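The Basket at Mellach

Chapter One: Gloves

The headset smelled like the inside of a tent, and Teodor Makowska loved it already. He pulled the gloves up over his wrists, wiggled his fingers, and heard a soft answering whir from the bedroom next door.

"It did that with me!" he shouted.

"It does everything with you," said Waldemar Cieślak from behind the monitor. "So scratch your nose now, before I close the link."

Teodor scratched his nose. He was a piano tuner by trade, and Pramaven had hired him for the summer on the strength of his hands. The company wanted people who could feel small things. He had expected a factory, with yellow lines on the floor and men in helmets. Mellach was an apartment with a bed, a pillow and a white bookcase, and the robot stood in it with cables heaped on its shoulders like a scarf somebody's aunt had knitted in a hurry.

"Basket to the shelf," Waldemar said. "Take the handle, bring it up to the cubby, and go slow. It learns your hurry along with everything else."

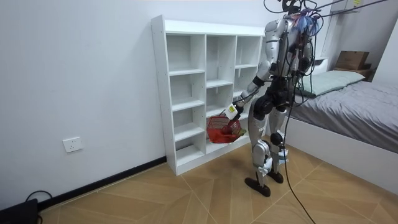 Chapter Two: Ninety-Three

They had 93 tries on the list for that week, and Waldemar had written the number on a strip of tape above the door. Teodor thought it was wonderful. He had spent whole winters on one stubborn string. Ninety-three of anything sounded like a feast.

The first one went badly, and so did the next. His arm knew where the shelf was, but the robot's arm was longer, and he kept reaching like a man in a borrowed coat. The handle slipped. The basket swung. He laughed so hard the robot's shoulders shook, and Waldemar had to delete the whole thing.

"Sorry! Sorry. Again."

"Again," said Waldemar, and Teodor could hear him smiling.

By noon he had stopped thinking about fingers. He thought about the weight at the end of them, and where it wanted to hang, and the robot went along with him, step for step. 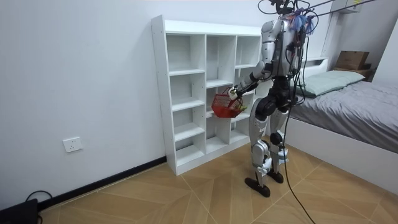 Teodor's grandmother had taught him piano this way, back in Laskowska, with her hands laid over his. She never explained a thing. She pressed, and his fingers went down, and one evening she took her hands away and the tune kept going. He told Waldemar about it while the robot stood with the red basket out in front of the bookcase, something yellow-green showing through the mesh and the long black cable hanging down behind its legs. "She'd have been great at this," he said. "She'd have had it making soup by August."

Waldemar wanted to know what the tune was. Teodor hummed it, badly, and they went on working.

After lunch they tried it the other way, looking out from the robot's own head. Now the shelf was huge. The boards leaned at him like the decks of a ship, and the arms coming up from below were silver, and they were his! He turned his left wrist a little and the basket tilted. He brought the right hand up beside it, one long black finger near the edge of a board.

"Oh, that's marvelous," he whispered. "Waldemar, you have to come and do this."

"I've done it. I did it for 6 weeks at Cisstead. Mind the rim." 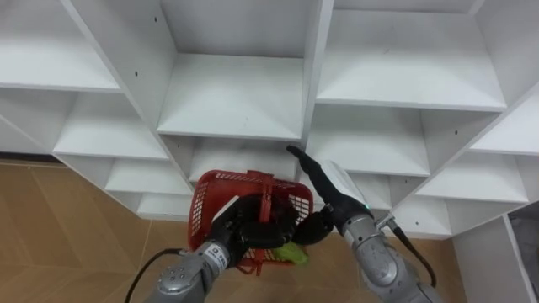

Chapter Three: Hands Off

On the last evening Waldemar told him to take off the gloves.

"Are we finished?"

"You are. Sit down."

Teodor put his hands in his lap, where they felt enormous. Waldemar pressed a key. In the bedroom the motors woke up, and an arm that nobody was wearing began to move toward the basket. It paused just short of the handle, a tiny hitch, the way Teodor always paused when he was about to touch something he cared about.

He got up out of the chair without noticing that he had.

"That's me," he said. "Look at it, that's how I do it!"

"Shh," said Waldemar, leaning in. "Let it work."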